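Tables, Light and the Morning Cup: An Interview on Furnishing the Shared Room at Usteck

Published 6 Apr 2024
Plokport Quarterly, Interiors and Workplaces

The residents' building at Usteck opened its shared room last December, after a period in which the space had served chiefly for storage. The furnishing was entrusted to the Pacheco workshop, and the colored lighting to the Anano studio. Plokport met the workshop's lead designer at the building to discuss the choice of table, the care of pine in daily use, and the effect of colored light on an ordinary surface.

The designer, who asked that the interview concern the work and not the person, began with the table. The workshop had first proposed a painted top. The residents declined it after a short trial.

"They told us that paint made the room feel like an office," the designer said. "They wanted something that could take a mark and still look cared for. Pine was the simplest answer. It is soft, it dents, and it has knots. We did not try to select them out."

The decision carried some cost in upkeep. The top is finished with oil, and the building's house rules call for a fresh coat every 6 months. The designer described the task as light work for one person with a cloth and a free afternoon, provided the table is cleared the evening before. The materials budget for the room, excluding lighting, was $595.

Asked whether a clear pine surface suits a room used mostly for hot drinks, the designer was direct. "A mug is the hardest thing on a table. People put it down, they leave, and it stays there until lunch. We offered coasters. They were used for a week. After that we agreed that the table would be treated as a working surface, and that rings would be sanded out once a year." 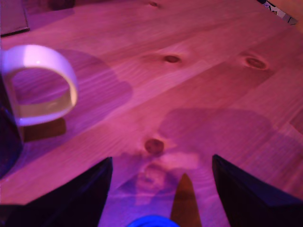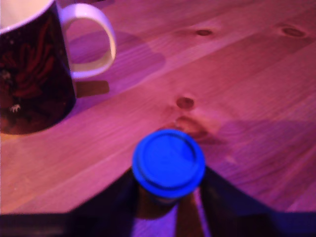
The pine tabletop and a dark mug with a white handle, under pink light.

Reading time: 3 minutes

The lighting was the subject of longer discussion. Anano supplied a system of 5 settings, from a plain white for reading to the deep pink that residents now tend to choose in the evening. The designer admitted to early doubts.

"I had chosen the wood for its color, and then the color was taken away," the designer said. "Under that pink, pale pine turns rose, and in places it goes toward violet. It took me several visits to accept it. What persuaded me was the grain. You still see it clearly, and the knots hold their own."

The light also altered the workshop's thinking about smaller objects. Under a strong tint, the designer explained, similar shades draw together and are hard to tell apart, while white glaze takes on the color of the lamp. A saturated blue, such as that of the round lid in the second photograph, remains easy to find. The workshop has since advised the residents to consider blue for anything that is often mislaid - lids, tins, the handle of the cleaning brush.

"Shadows matter as well," the designer added. "A mug handle throws a shape on the wood, and with colored light that shape is purple. I would not have planned for it. I would keep it now."

The room seats 20 when the side benches are brought in, although weekday use is considerably lighter. Residents have asked for a second table of the same pine, somewhat narrower, to stand by the window. The workshop has prepared a drawing and is waiting for a decision on the benches, which may have to be shortened to make space.

On the question of what might be done differently, the designer mentioned the table's edge. It was left square at the residents' request and has worn faster than the top. The second table will have a slight rounding on its long sides, and the same treatment will be offered for the first when it is next sanded.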